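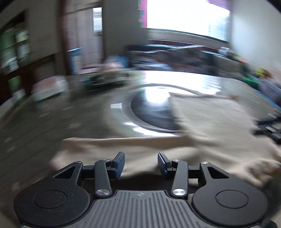
A hand-held gripper with its jaws open, in front of a large beige cloth spread on a smooth gray floor.

Irnov Opens Its Household Handling Program to Visitors in Andalholm

ANDALHOLM, October 5, 2022 - Irnov, a developer of handling software for service robots, today opened its household program to outside visitors for the first time. Guests from housing associations, home care providers and technical colleges attended demonstrations at the company's Andalholm site and took part in a discussion on the use of robots in everyday domestic work.

The open day was organized jointly with Cerkent, which supplies gripper hardware to the program, and with the Lehner Institute, which advises on training methods. A total of 77 guests registered for the event and were received in small groups over the course of the day.

Each group followed 13 short demonstrations of common household tasks. These included folding towels, clearing a low table, sorting shoes, placing books on a shelf and gathering large pieces of cloth from the floor. The tasks were carried out by trained operators using hand-held grippers fitted with a camera. Recordings made in this way are used by Irnov to teach its software how objects are approached, grasped, moved and released.

Cloth handling drew the most questions. Soft materials change shape each time they are touched, and a fold that is easy for a person to find can be difficult for a machine to locate. Operators demonstrated the same task at different speeds and from different starting positions, and then explained how a recording is checked before it is accepted into the program. Recordings in which the gripper fingers leave the camera's view for too long are set aside and the task is repeated.

Visitors were also invited to try the equipment themselves. Guests worked in pairs, with one person operating the gripper and the other helping to lay out the material. Many remarked on how much attention was needed to pick up a single layer of fabric, and several asked to repeat the exercise after watching an operator at closer range.

"We want the people who may one day live or work alongside these systems to see how the work is done at this stage," Irnov said in a statement. "The questions we received today were practical ones, and they will be passed on to the teams who plan our recording sessions."

In the afternoon, Cerkent presented 3 design changes made to its grippers following feedback from operators in Andalholm. The changes concern the shape of the handle, the surface of the finger pads and the force needed to close the jaws. Cerkent noted that operators may use the tool for long periods - often on tasks that require bending or kneeling - and that comfort has a direct effect on the quality of the recordings.

The Lehner Institute closed the program with a talk on privacy in domestic recording. It set out the rules that apply when sessions take place in furnished rooms, including written consent, the removal of personal papers before work begins and limits on how long unprocessed material may be kept. Copies of the talk are available from Irnov on request.

Irnov plans to hold 2 further open days in Andalholm in November. The first will be reserved for technical colleges and their students. The second will be open to the general public, with a shorter program and more time set aside for hands-on practice. Attendance is free of charge, but places are limited and advance registration is required.

About Irnov
Irnov develops software that allows service robots to handle ordinary household objects. The company is based in Andalholm and works with hardware suppliers, research partners and care providers.

Registration and press inquiries
Requests should be addressed to the Irnov press office in Andalholm. Groups are asked to state the number of participants and any access needs when registering.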